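Last updated: 28/11/2021

Hook-up wire is thin insulated wire for low-voltage jobs, sold in several colours so that mistakes can be traced later. It is usually kept on a spool, and cardboard is the cheap choice. Several colours wound on one spool save shelf space and cost it back in untangling. Custom gives red to positive and black to negative, until the black runs out.

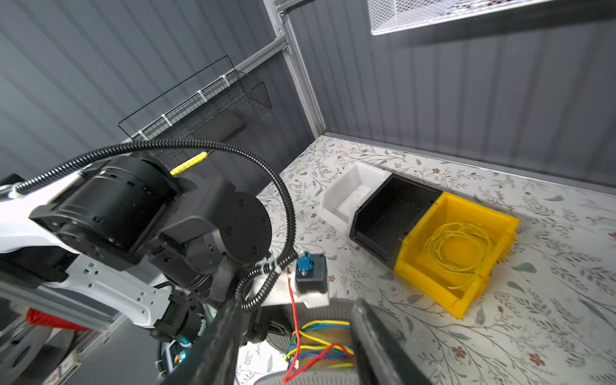
Tala Abu Hammour writes that green was always the first to go in her house.

Contact | © Nosutby | Back to top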